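The planner that learned to wait its turn

The planning lead at Rililton has a rule about demos, which is that he doesn't give them before lunch. "The software's fine in the morning," he says. "I'm not."

His team of seven writes Storkatum, a planner for two-armed jobs. It takes recordings of people doing a task by hand and works out which gripper should move, which should stay put, and for how long. The second part took two years.

"Everyone wants to talk about motion," he says. "Most of a two-handed job is one hand hanging about looking useful. Our first version couldn't stand it. If an arm was idle, it found something to do, usually in the other arm's way."

The fix came from looking harder at the recordings. The old labelling tool threw out any stretch where a gripper was empty, on the theory that nothing was happening. Those stretches now get a label of their own, "ready," and the planner treats it as a real action with a cost and a finish.

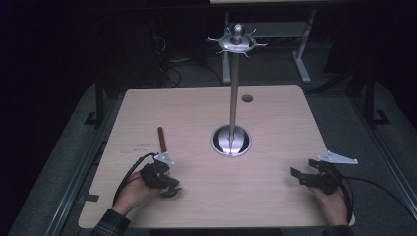

What the recordings taught them

The first batch was 300 recordings, the second 500. He had hoped the bigger batch would be better. "It was bigger," he says.

Thin, upright things gave perception the most grief. A stick and a pole look much alike to a depth filter that has been told to tidy up, and for most of January the planner was politely steering around a stick it was already holding. Van der Linden, the firm that supplies the filter, suggested a different setting. It was the default.

Replays now run through Caltarier, an in-house viewer that colours each arm's timeline by label. He scrolls through one for me. There is a great deal of grey.

"Grey is ready," he says. "I used to apologise for the grey."

The next release lets the two arms disagree about whose turn it is. He'll show me that one after lunch.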